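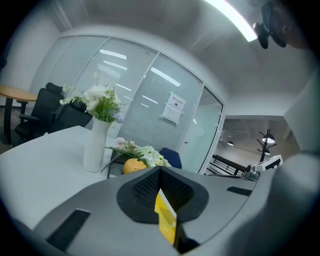 Figure 1. View from a gripper-mounted camera. The flowers and the orange fruit lie just beyond the finger, with glass panels and ceiling lights behind.

4.2 Aligning the Wrist and Head Streams

Every model in this paper depends on knowing where the gripper was when each image was taken, so we spent more effort on this step than on any other. Grerketmont, our alignment tool, takes the wrist video, the head video and the motion readings from each gripper and puts them on a single clock. It then writes out one pose per image in a shared table frame.

The wrist view is a wonderful signal for contact. The finger always occupies nearly the same pixels, and anything about to be grasped grows quickly right next to it. It is a much harder signal for localization. In views such as Figure 1, the far half of the image is glass, blinds and reflected strips of light, and reflections slide as the camera moves. Our first tracker, Kilness, happily locked onto them and drifted. We now down-weight features whose motion disagrees with the gyroscope over a window of 42 images, and the tracker holds on through quick turns of the wrist that used to end a recording.

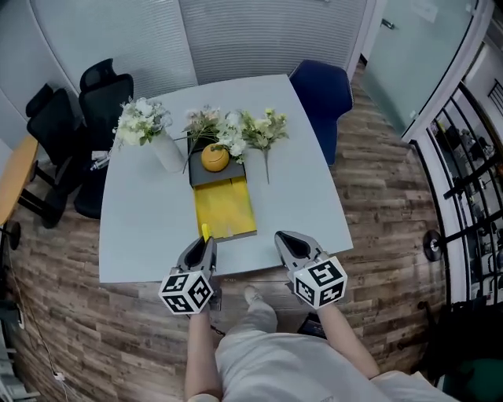 Figure 2. Head view of the same workspace. A marker cube is mounted near the wrist on each of the two hand-held grippers.

The head view supplies what the wrist lacks. Both cubes in Figure 2 are in sight together, which gives us the relative pose of the two hands directly, with no need to chain two separate tracks through the room. We solve for the cube poses first and then use them to pull each wrist track back into place. When a cube turns away or is hidden behind a forearm, the solver falls back on the wrist track alone and raises the uncertainty it reports. The policy trainer reads that number and skips samples above a threshold.

Clock offset turned out to matter more than we expected! An error of 2 images was enough to make the policy close its fingers early on thin stems, while round objects hardly suffered. Leonidas Stergiou suggested estimating the offset from hand motion alone, by matching rotation speed between the cube and the wrist track, and this replaced the screen flash we had used until June. The search runs over 100 candidate offsets and finishes before the next recording is loaded.

We ran the full pipeline on 2,000 recordings from the Grakolstead set. Failures cluster in long stretches where both cubes are out of view - mostly when the operator leans over the table - and these remain open. Section 4.3 describes how the aligned poses are turned into action labels.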